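Speaker notes — "Fold It Like You Mean to Wear It"
Evening talk, community room, August. Doors at 6, I'm on after Ieva.

Opening (don't rush this bit)

Hi everybody, thanks for coming out in this heat to hear a grown woman talk about sweatshirts. Wait for laugh. If there isn't one, keep going.

I got into this because of a closet. When my daughter moved back home we had two people's clothes and one wardrobe, and the hoodies were winning. You know how they are. You hang them and the shoulders go pointy, you stack them and the hood makes a lump and the whole pile slides off sideways at six in the morning when you're trying to find a sock. So I asked my friend Macarena Marín, who ran the stockroom at Larerano for years, and she came over and folded one on my bed in no time flat and I made her do it again slower. Everything tonight is from that afternoon, plus my own mistakes since.

(Hold up my old green one here. Ask who has more than six hoodies. Hands stay up for ten? Ashraful will keep his up, he always does.)

Slide 1. Lay it out first

I know, I know, you want to fold it in the air against your chest. I did that for thirty years. Put it on the bed! Zip it all the way up, front facing you, hem toward your stomach, hood away from you, and then pull the sleeves straight out to the sides like it's about to hug somebody. If the zipper's open the two halves wander off on you and you'll be chasing them the whole way.

People ask if they have to clear the bed. You don't, you need one hoodie's worth of space. Leave the quilt folded up by the headboard, leave the cushions. And if you've got a fleece folded already, park it off to the side and start your pile there. 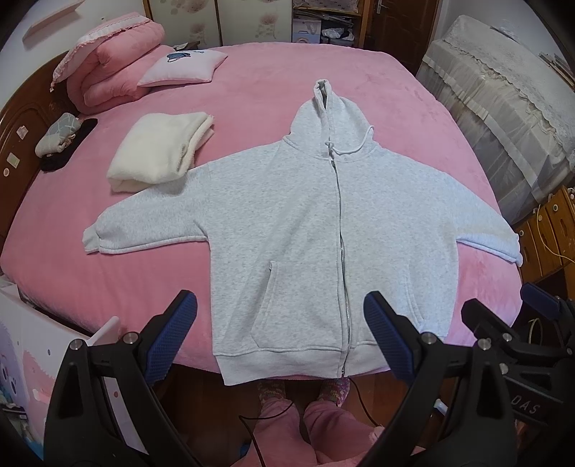 Slide 2. Smooth before you fold

Flat hands, middle to the edges. Start at the zipper and push out toward each sleeve, then down to the ribbing. Check the kangaroo pocket while you're there — I have folded up tissues, a grocery list and once a whole granola bar, which I found in October.

Then the hood. A hood likes to stand up in a point, and if you fold over it like that you get the lump I was complaining about. Press it down flat. Tuck the drawstring inside the hood so it isn't trailing around, and if one end has crept up into the hem, fix it now while you can still get at it.

(Demo this on the table. Nevzat has the spare hoodie in his bag, ask him for it BEFORE I start talking.)

Slide 3. The fold itself

Turn it over so the zipper's face down. Bring one side in to the middle, sleeve and all, then lay the sleeve back down along the body. Same on the other side. You've got a long skinny rectangle with a hood on top. Hood comes down over the back, hem comes up to meet it, and then you fold once more so the whole thing makes a bundle.

If it comes out crooked, shake it out and go again, you haven't lost anything but a minute. Mine were crooked for weeks. Carmela Bustamante's still are and she's perfectly happy.

Say something about fleece: it's puffier, it wants to spring open, so fold it a little looser and put it at the bottom of the stack. I used to cram it on top and wonder why the door wouldn't shut.

Slide 4. One at a time

This is my big speech so slow down. Before I learned this I'd dump the entire laundry basket on the bed, every last thing, and then feel tired and go make coffee. By bedtime it had all moved to the chair. Now I put one hoodie in the middle, get the sleeves out where I want them, and fold that one. The next one comes out of the basket when the first is on the pile. It sounds slower and I promise you it isn't, I've had the kitchen timer on it. And you can do it in your pajamas, there's no dress code!
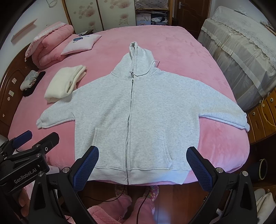
Should I fold a hoodie with the zipper open or closed?
Closed, all the way to the neck. It keeps the front even while you work, and the teeth won't snag on whatever is stacked next to it.

More they'll probably ask

Hanging. Fine for a heavy one you wear every day. Use a thick hanger or a hook.

Rolling. Good for suitcases. I roll for trips and fold for home — Ieva will argue with me, let her, she's funny when she gets going.

Closing

Thank Nevzat for the table and the lights. Remind them the sign-up sheet for the sock drawer night is by the door. Then everybody gets a hoodie from the box and has a go, and I walk around and help. Don't forget to get the green one back.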